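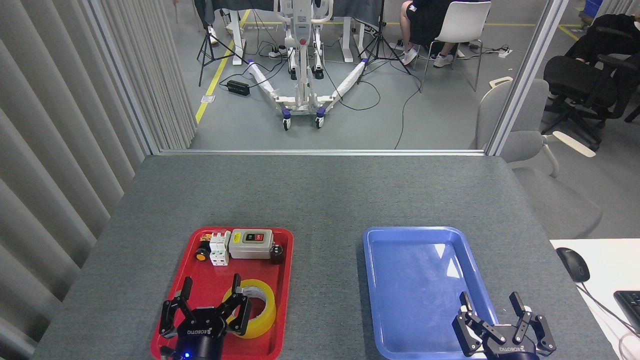

A roll of yellow packing tape in a red tray, with an empty blue tray to its right.

Rustthorpe launches the Numero pod kit, and I've been using one since May

Hello from Rustthorpe! I run the little vape company that goes by that name, and I write these announcements myself, so please forgive me if this one rambles. Our new refillable pod kit, the Numero, goes on sale this month through our own website and through the Menon shops, and I'm more pleased with it than with anything we've put out before.

I'll start with the display, as it's what people ask about first. Our last kit, the Fistitz, had a row of tiny lights to tell you how much charge was left, and I lost count of the emails saying they were impossible to read outdoors (fair enough, they were). The Numero gives you a plain number from 0 to 100, in big white figures, and that's where the name comes from. It shows your power setting as well if you press the side button once, and then it goes dark so it isn't glowing away in your pocket.

Power tops out at 40 watts. You can go higher with plenty of other kits, I know, but I like a warm, fairly tight draw and so do most of the people who buy from us. There are four preset levels, or you can hold the button down and set your own. The airflow slider is on the side this time and it's a good deal stiffer than the Fistitz one, which used to wander about whenever it shared a pocket with keys!

Pods fill from the side through a rubber bung, and you don't have to take the pod out to do it. We've put three coils in the box: two for everyday liquids and a lower resistance one for anything thicker. They push in and pull out, no screwing, and the old Fistitz coils fit too. I was stubborn about that one. If you've got a drawer full of spares you should be able to use them up.

Charging is by USB-C, and you can vape while it's plugged in. The cable in the box is short, I'm afraid, but any decent one will do.

It comes in four colours, which are slate, moss, brick and a pale cream that I argued for and that everyone in the office now wants. Menon will have all of them on the shelf, and our website will have slate and moss first with the others following once the second delivery is in.

Shops wanting stock or a display stand can write to the trade desk at Rustthorpe, and reviewers after a sample should use the press form on our website. The Numero is for adults who already smoke or vape, and we check age on every order. It's meant for liquids containing nicotine, which is an addictive substance.

ENDS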